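The Bin Situation

I have reached the age where I have opinions about bins. I don't remember this being on the list of things to look forward to, but there it is, somewhere between reading glasses and making a noise when I sit down.

It started in February, when I went into the back room for the packing tape and came out forty minutes later with a hockey stick, a bag of somebody's foreign coins and no packing tape. The back room is supposed to be where I keep supplies for the shop. (The shop is me, a laptop and a shelf of secondhand board game pieces: dice, pawns, little cubes, the missing rook from your uncle's chess set. People lose these things at a rate that pays my phone bill and, in a good month, part of the electric.) What the back room had become was a place where cardboard boxes went to get soft.

I own a lot of cardboard boxes. I was raised to believe a good box should be kept, and that every box is a good box. So the dice lived in a shoebox, and the pawns lived in a larger shoebox that said BOOTS on it, and the cubes lived in a box for a blender I gave away years ago. When an order came in for a wooden cube in green, I would open the boots, say a word, open the blender, say a different word, and find the green ones in a sandwich bag inside the dice.

My cousin Vesela Delić has a job that involves storage on a grown-up scale, and she has listened to me complain about this at several family meals. Her advice has always been the same. Get plastic bins, all one color, all open at the top, and put them on metal shelves. I had always replied that this sounded like living in a hospital. She said hospitals can find things.

So I went looking. I spent an evening on pictures of other people's shelving, the way other people look at kitchens they can't afford. Most of what comes up when you search for home storage is wicker, with a small chalkboard tag on it, holding one rolled towel. I don't own any towels that would consent to this. What I kept going back to was the serious stuff, steel and blue plastic. 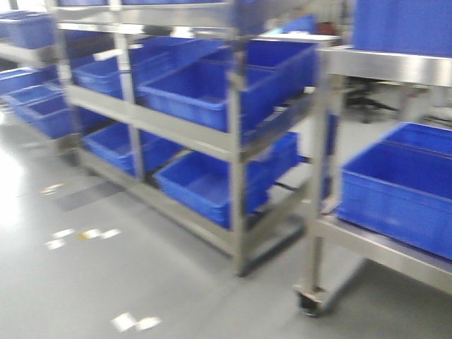
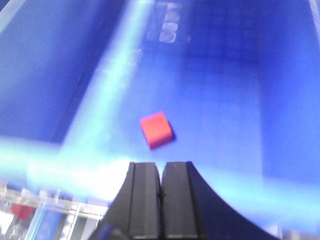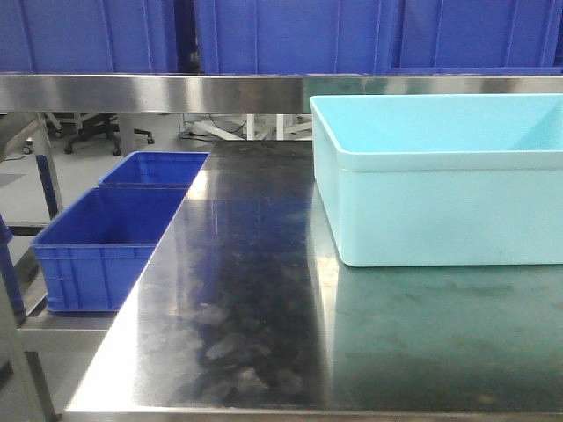 I think what got me was the blue. I'd expected to want something tasteful, a gray maybe, or that beige the catalogs call oat. But a blue bin doesn't want to be part of your decor. It would like to know what you're putting in it and when. I also have an awful lot of small red pieces, and red on blue is about as easy to spot as anything gets, which matters when you do your packing at eleven at night under a bulb you keep meaning to replace.

Stainless steel, I should say, was never going to happen. I priced a cart at Husby, the restaurant supply place out past the car wash, and it was $889. The man there told me it would outlive me, and he said it like a selling point. I asked if they had one that would merely keep pace. He showed me one with a dent, and the dent took off less than I would have hoped.

What I bought in the end was two sets of chrome wire shelves from Warkley, which arrived in a box (good box, kept it) with instructions in which a smiling cartoon man assembles the whole thing with no tools and apparently no second thoughts. I used a rubber mallet and most of an afternoon. The shelves sit on little plastic sleeves that snap around the poles, and the sleeves have a top and a bottom. They look the same both ways. I have now taken one of these sets apart twice, so feel free to come to me with questions.

The bins were harder than the shelves. I had measured everything, and I'd like that on the record. The listing said 16 inches deep and so did the shelf, and I felt very clever right up until the first bin went on and stuck out over the front like a lower lip. The listing had measured the inside. The rim is extra. It turns out there is a whole world of people on the internet who are angry about rims, and I've joined them.

I sent that batch back and got a slightly smaller one from Georgiou, the hardware store in town, where I should have gone in the first place because you can pick the thing up and hold it against your tape measure like a normal person. They aren't quite the blue I wanted. They're a bit more swimming pool. They do have the ribbing on the sides, though, and I find I care about that more than I can defend. A ribbed bin looks as if it has been somewhere.

Then came moving in, which I'd pictured as a pleasant hour with the radio on. It took almost a week of evenings. Once everything was tipped out on the floor I could see that I'd been running a small business out of what was basically a spill. There were pieces from games I've never sold. There was a thimble. There was a tooth, which I believe to be one of my son's, and which I've put in an envelope until I decide how I feel about it.

My first system was by game, and it lasted one evening, because a cube is a cube and doesn't care what it used to be the treasury of. My second was by color, and it looked wonderful and was useless for anyone who needed a pawn. I've settled on shape first, with color in bags inside, and one bin at the bottom labeled CALTHAM. Caltham was a railroad game with far too many parts that went out of print before I was old enough to lose any of them, and I bought a crate of the leftovers at an estate sale. Every few months somebody writes to me in a state of real emotion about a Caltham signal box, and I like to be able to answer the same day.

I can now fill an order in a few minutes. I know this because I had one last night, four brown pawns and a die, and I was done so fast that I stood there feeling cheated of my evening. I went and had a sandwich.

The cardboard boxes are in the garage. Vesela asked if I'd thrown them out, and I told her I was getting to it. They're flattened, most of them. I kept the blender one as it was, in case of a blender.

Still haven't found the packing tape.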